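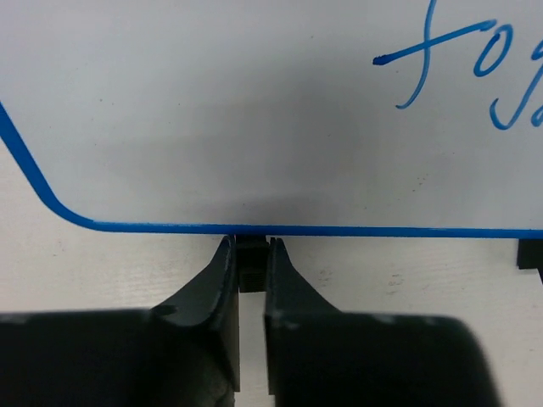
Camera bag listings should state usable interior volume, and almost none do. They give outer dimensions, a color, and a claim about padding. I would sooner have a number in blue marker on a whiteboard, in plain handwriting, than the phrase "roomy main compartment." The Irnavard sling is sold by outer size alone. Its walls are 20 mm thick on every side, and that comes straight out of the space for a lens.

Weight is handled no better. The Zado shoulder bag is listed at 570 grams. Mine weighs more with the dividers in, and the dividers are what make it a camera bag. The listed figure should cover the bag as it ships, with every insert fitted. 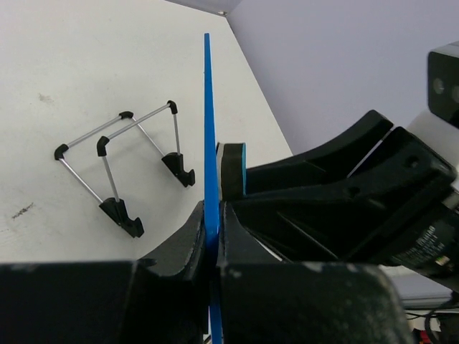
Divider layout

Sellers show one layout, normally the one that flatters the bag. The Haldane pack has 10 dividers, but the hook strips stop short of the floor, so the lowest row shifts under a heavy body. A flat drawing with the strip positions marked would have told me so before I paid. Gillespie Munro, who repairs bags for a rental counter, has argued for such drawings for years, and I agree with him.
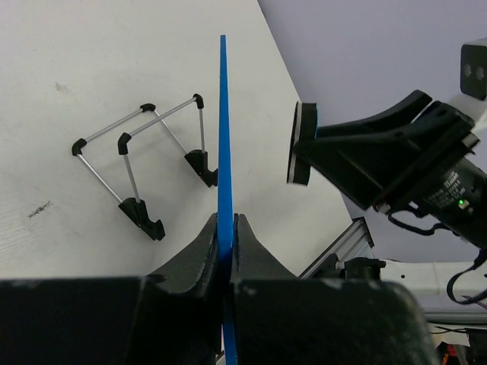

Does a rain cover make up for an untaped zipper?

Only in part. A cover keeps water off the outer panels, but it has to come off each time the bag is opened, and the zipper is then exposed. Look for a coated zipper first and treat the cover as a backup. 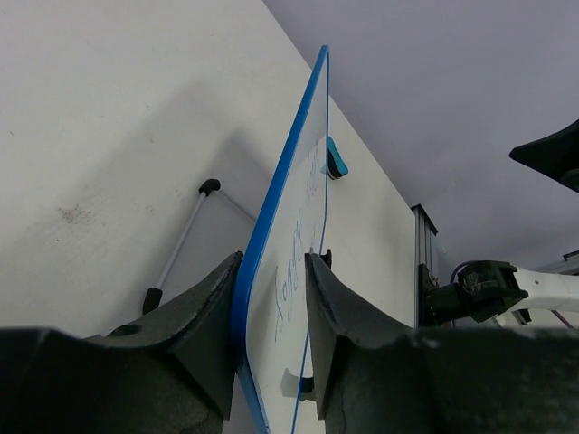 Reviews as a substitute

The Nudach backpack has 1,894 reviews on the store page where I bought it. I read a good share of them and did not find the inside depth. Most were written in the first week, before a strap seam or a buckle has had much use. Star ratings measure delivery and first impressions. The inside depth takes a ruler and one line of text, and the seller should supply both.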